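4/23/05

Play food set, second session. Continuing from the December notes on the wooden blocks. Everything went on the white table so we have the same background as last time.

Set as it stands on the table: plate, ketchup bottle, blue cup, orange slice, bananas, black bin at the side.
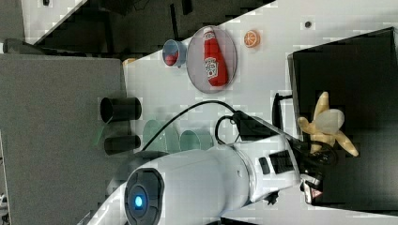
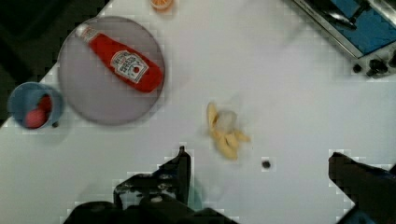

Ketchup on the plate, blue cup beside it, both shots. Bananas in both, bin in the first only.

Purpose of the day was to settle which pieces go in the kit we send to Bralau and which stay here. They asked for a small kitchen set that fits in one bin and can be laid out and cleared away again in under 5 minutes. The old set could not. It had too many small pieces and half the time went to picking up peas.

Plate. Keeping it. It gives the other things somewhere to belong, and when the layout is written down "on the plate" is a lot easier to repeat than a distance from the table edge. The Ginel plate we tried before this had a deeper lip and the bottle rocked on it. Do not go back to the Ginel.

Ketchup bottle. Keeping it. Lying down is the default from now on. We had it standing up for the first part of the morning and it went over whenever the table was bumped. Lying across the plate it stays put. Record which way the cap points. I did not do this for the first few layouts and had to throw those sheets out. The Heinz label is a good landmark, so also note whether it is up or down.

Cup. Undecided. The blue is good against the white and you can find it right away from anywhere in the room. The red pieces go inside it and that works as long as the cup stays upright. With two strawberries in it there is not much room left, and a third one sits on top and rolls off. Two is the limit. Write that on the kit sheet.

I would like to try the Atwood cup, the heavier one, before deciding. It is in the cabinet with the spare bins, or it was in December.

Orange slice. Keeping it. No trouble with this one at all. It is flat and does not roll, and the color holds up under the overhead lights where the lemon goes nearly white. Lemon is out.

Bananas. Keeping, with a note. The bunch is an awkward shape and catches on the rim of the bin if you put it in fingers first. Stem end down works better. It takes up more of the bin than I expected, so it should go in last, or the cup gets pushed into a corner and tips.

Black bin. It holds everything with space to spare. The drawback is that dark pieces disappear in it. The eggplant was in there through two layouts and I had it listed as missing. Either we line the bin with something pale or we leave the eggplant out. For now the eggplant is out. A sheet of the gray felt cut to size would probably do it, and there is some left over from the drawer job.

Laying out and clearing: did it with the full set, then again with the short set (plate, bottle, cup with two strawberries, orange, bananas). Full set took 112 seconds to clear. Short set took 60. Both are fine for Bralau but the short set is a lot less annoying and I think that decides it.

Table. Wiped it down before starting and again after lunch. It picks up red marks from the strawberries, very faint, and they come off with a damp cloth. Use water only. The spray cleaner left a film last time and the plate slid on it.

Storage label for the kit: use the 4000 series like the other kitchen things. The sheet should have the list of pieces, the two-strawberry limit, bottle lying down, bananas last. Keep it to one side of one page.

Öztürkmen catalog is on the shelf by the door if anyone wants to look at their fruit. Their bananas come as single pieces, which would fix the rim problem, but then there is one more thing to lose under the table. Prices are penciled in the margin. I have not ordered anything.

To do:
Find the Atwood cup and run the same layouts with it
Cut felt for the bin
Type up the kit sheet
Put lemon and eggplant back in the general toy drawer — not in the kit shelf
Ask Bralau whether their table is white or gray, the plate may be hard to see on gray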